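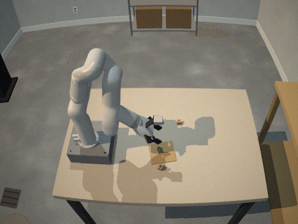 A white robotic arm on a cream-colored table, in a computer rendering.

Evening classes in Zestau fill up for winter, and more rooms are opening

December 18, 2021

If you were planning to wait until after New Year's to sign up for an evening class in Zestau, please don't! The winter program at the Levard Street Learning Center has drawn 3,457 enrollments, the most in its history, and the phones were still ringing when we stopped by the front desk to pick up a catalog.

Last winter's total was 1,845, and that was with most of the teaching done over video calls. This time nearly everything is back in person, apart from a handful of language courses whose students asked to stay online. Of the people who have signed up, 1,227 have never taken a class at the center before. That last number is the one the staff keep bringing up, and you can see why they are so happy about it.

"I thought we would be glad to get back to where we were," said Aigars Navickas, who runs the program. "Then November came and the registration page went down twice in one evening. I was standing in my kitchen with a pot of soup on the stove, trying to get it working again from my phone."

The catalog lists 196 courses between the second week of January and the end of March. Some of them are the old reliables that have been on the books for decades: bookkeeping for small businesses, beginner Italian, watercolor, small engine repair, first aid. Others are brand new, and a few of those are the reason for the traffic jam.

Bread went first. The four-week sourdough course had all its places taken in under an hour, so a second group was added, and then a third. The third is on the late slot, which means people will be shaping loaves until ten at night and carrying the dough home on the last bus. It filled up too. The course is taught in the kitchen at Bite, the lunch place across the street, which closes at three and has lent its ovens to the center for the winter. Students bring their own apron and two clean dish towels. Flour is included in the fee.

Clothing repair is close behind. The class covers hems, zippers, patches, darning and, in the last two sessions, how to take in a coat. Anyone who has tried to get a zipper replaced in Zestau lately knows there is a long wait, so learning to do it at home makes plenty of sense. You don't need a sewing machine to join. The center has its own, freshly serviced over the fall, and there are evening hours when students can come in and use them outside of class.

Then there is the choir for people who think they can't sing, which is really what it is called in the catalog. It meets in the old gym because the music room wasn't big enough. There are no auditions and no concert at the end unless the group wants one (last year's group did, on a video call, with everyone a half beat apart, and by all accounts it was a wonderful evening).

English and Spanish conversation, basic math and the high school completion courses have grown as well, and those are free, as they have always been. The completion courses have added a daytime group for people who work nights. Students in that group can bring small children to the supervised playroom on the ground floor, provided they book the day before.

The surprise of the season might be local history. It used to get by with a dozen or so regulars who all knew one another and sat in the same chairs. The new version leaves the classroom every other week. Students will walk the old ferry landing, the brick works and the row of millworkers' houses behind the rail yard, and they'll spend two evenings in the county records room learning how to look up a property. If you've ever wondered who lived in your house before you did, this is your chance. There were nine places left at the time of writing.

To make space for everyone, the center is borrowing classrooms in Trekelum, a fifteen-minute ride on the number 4 bus. The Trekelum rooms are in the former elementary school, which has been used mainly for meetings and the summer book sale. Furniture was moved over in November, the heating has been looked at, and the chalkboards are staying because several of the teachers begged for them. Drawing, genealogy, intermediate Spanish and both of the home wiring safety classes will be held there. Parking is in the back, by the field, and the entrance is the green door on that side. The front door will stay locked in the evening.

The move is good news for Trekelum, too. Residents there have been asking for evening courses of their own for years, and it used to take a late bus connection that didn't always connect. The last number 4 now leaves the school stop at 9:50 p.m. on class nights, twenty minutes later than before, which gives students enough time to pack up and say good night without running for it.

Fees are unchanged from last year. Most courses cost between 40 and 85 dollars for the full run, and there is a reduced rate for students, retirees and anyone out of work. You don't have to bring a stack of papers to get it. There is one box to check on the form, and the desk may ask to see a card or a letter when you come to your first class. Materials are extra in ceramics, stained glass and woodworking, and the amounts are printed next to each course in the catalog.

Finding teachers for all of this took some doing. Navickas said he started making calls in August and had the last gap filled only a week before the catalog went to the printer. Some of the new teachers are former students. The woman leading Tuning and Fixing Your Bicycle took the same class six years ago, and the beginner Polish course will be taught by a retired postal worker who grew up speaking it at home and had never taught anything before this fall, when he filled in for two weeks and enjoyed himself so much that he asked to stay.

"He comes in with a bag of newspapers and a bag of candy," Navickas said. "By the third week they were arguing with each other about soccer, in Polish. Bad Polish, but they were arguing!"

We sat in on the last session of the fall ceramics class to see what all the fuss is about, and it was hard to leave. The kiln had been unloaded that afternoon and people were hunting along the shelves for their own bowls, holding up one another's mugs, groaning at a glaze that had come out brown, cheering for one that came out a deep sea green. Two students who had met in the class were trading plates. Most had already signed up again for January, and those who hadn't were being talked into it while they wrapped their pots in newspaper.

There is a practical side as well. The bookkeeping and spreadsheet courses have been scheduled so that the same person can take both, one after the other on the same evening, with a half-hour break for something to eat. The center tried this out in the fall after students complained about having to choose. Soup and sandwiches will be sold in the lobby between the early and late slots, and the coffee machine on the second floor has at last been replaced.

If the course you want is full, get on the waiting list. It moves faster than people think. Holiday plans change, work shifts change, and a good number of places open up in the first days of January when the second payment reminder goes out. The desk calls people in the order they signed up and gives them one full day to answer before going on to the next name. Make sure the phone number on your form is the one you pick up.

Courses with plenty of room left include beginner chess, public speaking, winter tree identification (much more fun than it sounds, bring boots), introduction to accounting software, Portuguese for travelers, and the Monday-to-Friday early bird stretching class that starts at 6:30 a.m. and comes with tea.

Registration is open online and at the Levard Street desk from noon to 7 p.m. The desk will be closed from December 24 through January 2, but online registration keeps going the whole time. Printed catalogs are free at the center, at both libraries, at Bite and at the Trekelum post office. Classes begin the second week of January. The open house, where you can meet the teachers and try a potter's wheel for yourself, is the weekend before that in the old gym, and there will be bread.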